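Subject: Re: [linens] Fitted sheets that won't stay on a deep mattress

> I bought a Plillow mattress in March and none of my old fitted sheets
> will stay on it. The corners pop off every night. The mattress is deeper
> than my last one, and I'm guessing that's the whole problem. I tried
> the clip-on straps and they left rust marks. Do I have to buy all new
> sheets, or is there some way to save the ones I have? I own a sewing
> machine but I've only done hems and curtains. Also, does the depth
> printed on the package mean anything?

I've altered a lot of these over the years, so I'll take the questions in order, starting with the last one.

The depth on the package is the deepest mattress the maker thinks the sheet will reach. It does not mean it will stay there. You want a couple of inches of extra cloth to tuck under, and the package number usually leaves none. Measure your mattress at the side seam with the topper and pad on, then add two inches. Buy by that number. If the sheet is all cotton, wash it before you judge the fit. Mine lost a full inch in the first wash, and that was a Plarketti set that was sold as preshrunk.

For sheets you already have, check the elastic first. Pull it out a few inches and let go. If it comes back slowly or feels crunchy, it's dead, and replacing it may be all you need. Plenty of cheap sheets only have elastic at the corners. Running it all the way around makes more difference than anything else I've tried.

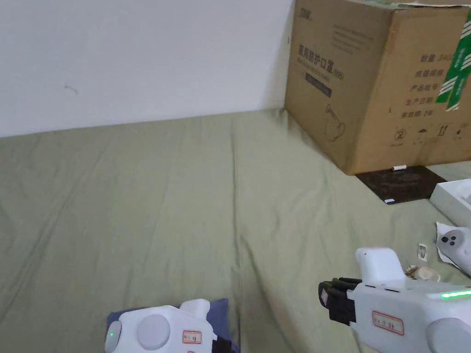

If the sheet is short by an inch or less, new elastic will do it. If it's short by more than that, you need to add a band. What I do:

1. Unpick the old elastic casing and press the edge flat.
2. Cut strips 5 inches wide from an old flat sheet. The color doesn't matter, it all goes under the mattress.
3. Join the strips into one loop the same length as the edge of the fitted sheet.
4. Sew the loop on, right sides together, and zigzag the seam so it won't fray.
5. Fold the free edge over to make a casing, leave a gap, and thread the elastic through with a safety pin.

You can sew hems, so you can sew this. The only annoying part is the weight of the cloth dragging on the needle. Put a chair on your left to hold it up.

For elastic, I use half-inch braided. I cut it, pin it, put the sheet on the bed and pull until it holds, and only then sew the ends together. Every chart I've seen gives a different length and I've stopped using them. I buy mine from Rønning by the 100-yard roll, which is too much for one household. If you only have two or three sheets to do, a 10-yard pack should cover one with some left over, depending on your bed size.

The straps can work too, but get the kind with plastic clips. For the rust marks, lemon juice and salt, left on for 30 minutes and then rinsed well, took most of it out of a white pillowcase of mine. Try it on a corner first if the sheet is colored, as it can lighten the dye. Don't use chlorine bleach on rust. It sets the stain.

On whether it's worth the trouble: I'd do it for good cotton or linen and skip it for anything that has started to pill. Look at the middle of the sheet against the light. If the cloth is noticeably thinner there than at the edges, it will tear within the year and you'll have wasted an afternoon.

If you do end up buying, the Masotano deep ones have elastic all the way around and hold well. They wrinkle badly and the label is sewn at the top right corner instead of the foot, which confused me for a month. Their percale was softer than the sateen after a few washes. I can't speak for the flannel.

One correction to my older message, number 838 in the archive. I said there to stretch the elastic as you sew it directly to the edge. That works on a new sheet, but on worn cloth it pulled holes along the stitching for me. Use a casing.

Let the list know what depth you get when you measure.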